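Workshop visit: hand-held grippers at Gerar

Posted 8/18/18

Our group got an afternoon at the Gerar workshop to try the hand-held grippers they have been using to record household jobs. We had asked to compare two models side by side, the Ninus and the Zollo, before deciding which one to order for our own lab. The drive out took longer than planned and parking is limited, so anyone going later in the year should allow extra time.

Sign-in is at the side door. You get a visitor sticker and a short safety talk, mostly to do with pinch points and keeping cables off the walkways. After that we were split into two groups and given a tool each.

The Zollo is the lighter of the two. It has a pistol-style trigger and a wide jaw, and most of our group picked it up without any instruction. The trigger spring is soft, which is good for small items but made it hard to judge how firmly we were holding a sponge. The camera sits high on the housing and the view loses the fingertips when the jaw is fully closed. Two of us noticed this separately.

The Ninus is heavier and sits further forward in the hand. It took a few tries before the wrist angle felt natural. The camera has a very wide view, so you get the finger, the marker and most of the room behind in one shot. The staff said the marker is used to work out how far the jaw is open, and that it needs to stay clean and in view. We took the Ninus to the bathtub station for the longer session.

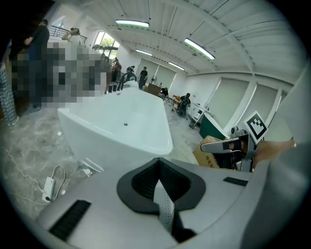 BATHROOM TASKS

The tub is freestanding and white, with the drain in the floor of the basin. You can walk up to it from the open floor, and the job sheet had us wiping along the rim, picking a cloth out of the basin and setting a bottle down near the drain. Each person was to do 6 runs of each job.

Reaching down into the basin is where the weight of the Ninus tells. By the fourth run my forearm was tired and I was starting to rest the housing on the rim, which the sheet says not to do. A few people switched to two hands. The white glossy surface was another thing to watch. Under the fluorescent lights it gave strong highlights, and on playback the tracking dropped out on 2 of my runs, both when the tool was deep in the basin with little else in view. The staff suggested tilting back toward the room between moves so the camera has some edges to work with. I did that on the last few runs and had no further dropouts, though that is too small a number to prove much.

We then repeated the wiping job with the Zollo. It was easier on the arm and faster. The playback was less useful, as the cloth was hidden behind the jaw a good part of the time.

CONTROLLERS AND SOFTWARE

Both tools can be run with the Rawashdeh controller, a small box that handles syncing and storage. Setup took 18 minutes for our group, most of it spent on a firmware mismatch. Once it was going it was reliable. File names are assigned automatically and can't be changed on the box, so keep written notes of who did which run. According to the staff, one unit will hold 1000 short recordings before it needs to be emptied.

WHAT WE ORDERED

We have gone with the Ninus for bench and bathroom work and asked for the loan of a Zollo until April for pick-and-place. The extra weight is a real drawback and we will be looking at a wrist strap or a counterweight. Replacement finger pads are sold in pairs and should be added to the first order, as shipping on small parcels is the same price as on large ones.

Visits are free but have to be booked ahead. Wear closed shoes and bring a water bottle.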